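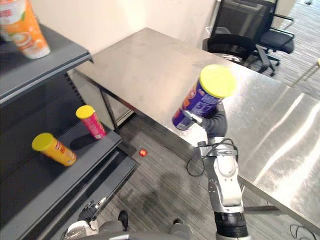 Does the robot mean fewer hours for the people in the staff shop?

Hours on the staff shop rota are the same as they were before the trial started. What has changed is how those hours are spent, and the rota itself has been moved around to suit.

Filip at the Ratdale staff shop
Posted 9 July 2019

The staff shop at Ratdale sells drinks, snacks and a few basics to people on all three shifts. Since March, part of the shelf and cooler work has been done by a two-armed robot that goes by the name of Filip. The project is run by Govix together with the shop team. This page has pictures of the work, with notes on what is different for the people who do it.

Filip handles single items. It picks up canisters, cans and bottles one at a time and puts them where the job list says. The job list comes from Pekilel, the same stock program the shop has used for years, so the shop team did not have to learn a new screen. They did have to get stricter about entering deliveries. If a case goes into the cooler without being booked in, the list is wrong for the rest of the day.

At the table

The opening picture has the right hand around a purple snack canister at the steel table. Two smaller canisters, one pink and one yellow-orange, are on the lower shelf to the left.

Canisters were the first product on the list. They are light, they have a regular shape, and a dropped one can be wiped off and put back. Jasper Wouters, who runs the shop on early shift, asked for the table to be the handover point between people and robot. Goods to be checked go there, and whoever is on shift looks at the date and the packaging before anything goes on sale. He used to do that check at the shelf with a box under one arm. "I see more damaged ones now," he says, "and I send more back."

The hand is slow with anything tall. A person can shelve a full case of canisters in the time Filip takes for a handful, and the shop team still does the full cases themselves. The robot gets the odds and ends, such as returns, items left in the wrong place, and gaps that need one or two pieces.

At the cooler

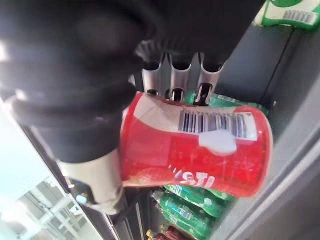
A red can held on its side in the gripper, with green bottles lying below it.

The cooler took longer to get right. Cans dent when the grip is too firm and slide when it is too light, and the two settings are close together. In the last full week before this page was put up, Filip made 635 picks, 94 of them at the cooler. Every cooler pick is still watched by someone from the shop.

Ekkachai Suwannarat has done most of that watching. His job before the trial was evening restocking, which meant a lot of bending and reaching into the low shelves. He now spends the first part of his shift on the robot and the rest at the counter. He likes the counter. He is less fond of standing next to the cooler with a tablet, and he has told Govix that two hours of it in one stretch is too much — the limit is now one hour, then a swap.

What the team asked for

After the first month the shop team gave Govix a list. These have been done:

A stop button on the counter side as well as by the shelving.
No robot work at shift change, when the shop is full.
Pay grade kept for anyone whose restocking hours went down.
Training in paid time, including for part-timers.

Still open is the matter of who clears up when a bottle breaks outside shop hours. For now Filip does not run outside shop hours.

The trial goes on through the fall. More pictures will be added once the back shelves are included. Questions about the rota should go to Jasper at the shop, and questions about the robot to the Govix desk by the Ratdale main entrance.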